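Softić Mug Trees and Cup Stands: Frequently Asked Questions

Gikema Kitchenware – Help pages – Stands and racks

These answers cover the Softić range of wooden cup stands sold through Gikema. Questions about glazed ware, returns and trade accounts are on separate pages.

What wood is used?

Beech for the current models. Stands bought before the change of workshop may be birch, which is slightly paler and marks more easily. Care is the same for both.

How many mugs will a stand hold?

The standard stand has 8 pegs and the short stand has fewer; the peg count is printed on the box label. A stand does not have to be full, but it should be loaded evenly. Put the first mug on a low peg, the second on the peg opposite, and carry on upwards in the same manner.

What is the weight limit?

600 g per peg. A typical stoneware mug is well inside this. Large soup mugs and pint tankards may not be, and should be weighed if in doubt. The limit applies to an empty mug.

My mug handle will not go over the peg. Is there a narrower version?

No. All pegs are turned to the same diameter. Handles made for a single finger are often too tight, and forcing them can chip the glaze on the inside of the handle. Cups of that kind are better kept on a shelf or on the Ukivville rail, which uses metal hooks.

Does the stand need assembly?

The post is supplied separate from the base. Screw it in clockwise by hand until it stops. Do not use pliers. Pegs are glued at the workshop and should not be turned or pulled.

What surface should it stand on?

Any level surface. Woven, slatted and tiled tops are acceptable provided the base does not rock. If it does, turn the base a little at a time until it sits flat, or fit the felt pads from the spares list.
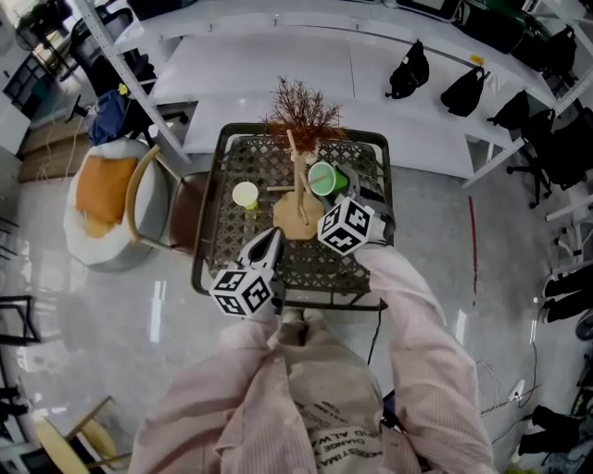
Can wet mugs be hung on it?

Mugs should be drained first. Water that runs down a peg collects where it meets the post, and over some months this will raise the grain and can loosen the glue. A few drops do no harm.

How should it be cleaned?

Wipe with a damp cloth and dry at once. No dishwasher, no soaking, no bleach. For tea stains, rub lightly along the grain with fine abrasive paper, then oil.

How often should it be oiled?

Twice a year is enough in most kitchens. Use food-safe mineral oil or the Indbridge board oil, sold in 100 ml bottles. Apply a thin coat, leave it for 2 hours, and wipe off whatever has not soaked in. Olive and sunflower oil go sticky and are not suitable.

A peg has come loose. Can it be repaired?

Yes. Twist the peg out, scrape off the old glue, and refit with ordinary waterproof wood glue. Leave overnight before hanging anything. A peg that has snapped inside the post cannot be repaired at home – write to us for a replacement post, quoting the code stamped under the base.

There is a fine crack in the base. Is this a fault?

Short hairline cracks in the end grain are normal and do not affect strength. A crack that runs through to the underside is a fault and is covered by the guarantee. Send a photograph of both sides.

Who answers technical questions?

Crescencio Arroyo handles spares and repairs. The spares desk closes at 4 pm and does not take calls in the last week of October, when stock is counted.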